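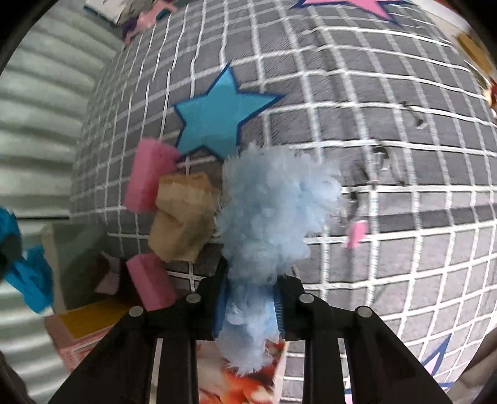
7/8/26 — Sorting, corner by the curtains

Worked on the soft stuff. The fluffy pale blue plush is still shedding, so it gets a bag of its own before it goes in with anything else. Mekdes wants it kept out of the Hasa lot, which is all hard toys.

Gray grid cover with the stars stays on. Lint roller works on it if you go with the lines. The pink star holds more fluff than the fabric does.

Storage ottoman: use it for cloths only, no boxes. I put 46 on the tag as the bin number, same as the old one. Blue cloth goes in there, folded if there's time.
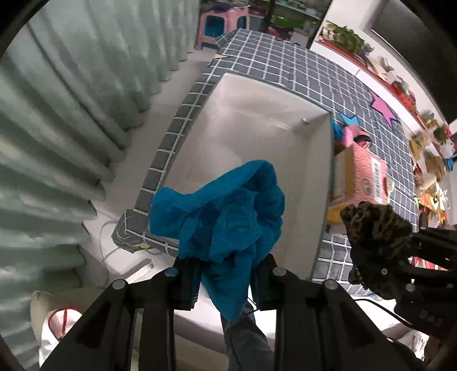

Check the inside wall near the top corner before loading, there's a bit of metal there, a screw or rivet, and knit things could catch on it. Nuala has felt pads in the Urkex drawer.

Leopard-pattern piece has no bin yet — leave it out with the pinkish-red box. Shelf by the white wall not touched today. Plants up there need water, ask Nuala which ones.

Next: label for the plush bag, then the shelf from the plant end.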